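Search the notebook
Search
Clear
Sunday, May 31, 2026
Posted by the textile bench
4 min read

Colour loss in black cotton jersey, wash series 2

Continuing from the January series. The aim is unchanged: find out how much of the greying on black jersey is dye leaving the fibre and how much is surface fuzz scattering light. The January numbers could not separate the two, as the samples were measured once after drying and never shaved. This time each swatch gets read as washed, then depilled with the flat blade, then read again.

Fabric is the Kolby single jersey, black, reactive dyed, from the same roll as before. Swatches cut with the grain, edges overlocked with polyester thread so the thread can't take up stray dye. Control swatches stay in the drawer wrapped in tissue. Lot number on the roll end is 2953. The earlier sheet has it with the last two digits swapped, so correct that before anyone reorders.

Detergents: Rendov powder (contains bleach activator and brightener) and Parsa liquid (neither). Both dosed by mass on the bench scale. The scoop supplied with the Rendov overfills badly when the powder has settled, and I suspect that accounts for part of the scatter in January.

Water: tap, cold feed only, heated in the machine. Hardness strip read moderate. Should be repeated with softened water at some point but not in this series.

Readings

Reflectance head was zeroed on the black trap and the white tile before each batch. Swatches folded to four layers so the backing doesn't show through. Read in four orientations and averaged, with the rib of the knit running up, across, down and across again. Without the rotation the same swatch can differ by more than the effect we are looking for.

As washed, the Rendov swatches are visibly greyer than the Parsa ones. After depilling, the gap closes by more than half. So most of what the eye calls fading at this stage is fuzz, and the powder is raising more of it. Undissolved grains working against the knit would do that. Rinse liquor from the powder batch was also slightly cloudy on the second rinse, and the liquid batch was clear.

Dye in the liquor: pale in both. Slightly more colour in the first Rendov wash, nothing to choose between them after that. Sample bottles are on the lower shelf, labelled, caps taped. Keep them out of the light.

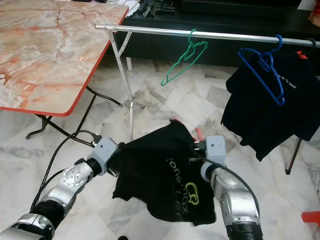 Whole garments are a separate problem from swatches and need their own method. A flat swatch abrades fairly evenly, but a shirt folds on itself and wears along the creases, and the hem and shoulders take more than the body. A black T-shirt gripped only at its upper corners, hanging loose and crumpled with the hem towards the floor, is no use for reading: the creases throw highlights and shadow across the knit and the reflectance head can't sit flat on any of it. Garments will therefore be laid on the felt board, smoothed by hand without stretching, and left overnight before reading. Positions to read are centre chest, left shoulder seam, lower hem and underarm. Mark them on the paper template, never on the cloth.

Drying also wants tightening up. Line-dried and rack-dried pieces were mixed in January and nobody wrote down which was which. All pieces in this series are dried flat on mesh, indoors. Tumble drying would add fuzz of its own and belongs in another series.

Instrument drift: the Raltach head crept upward over the longer batch. Rezeroing brought it back. The lamp counter stands at 1367 hours and the manual gives no replacement interval, only a warning light. I'd rather change it before the next series than find out halfway through.

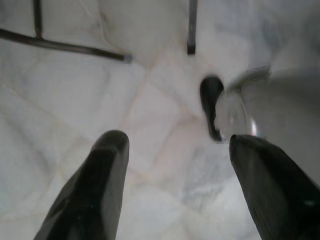
Visual grading is the other weak point. The grey scale is meant to be used against a neutral mid-grey surround, and we have been casual about it. Light bouncing up from a white marble floor lifts the apparent shade of anything black near it, and gloss confuses the judgement further, as a shiny black surface with a pale glint along one edge reads lighter there than a matte one of the same depth. Grading to be done inside the booth with the grey liner in, overhead lamp only, sample at 45 degrees. Wear the grey lab coat — a white sleeve over the sample is enough to shift a borderline grade.

To do

Reweigh the Rendov doses with the powder sieved.
Run a batch with the powder fully dissolved before the drum is loaded. If the fuzz drops to the liquid's level, grain abrasion is the answer and the bleach activator can be left alone.
Order mesh for the second drying frame.
Replace lamp, log new counter start.
Cut 7 more control swatches from the inner part of the roll, as the outer turns have had light on them.

Swatches from today are on the mesh. Read tomorrow, zero first.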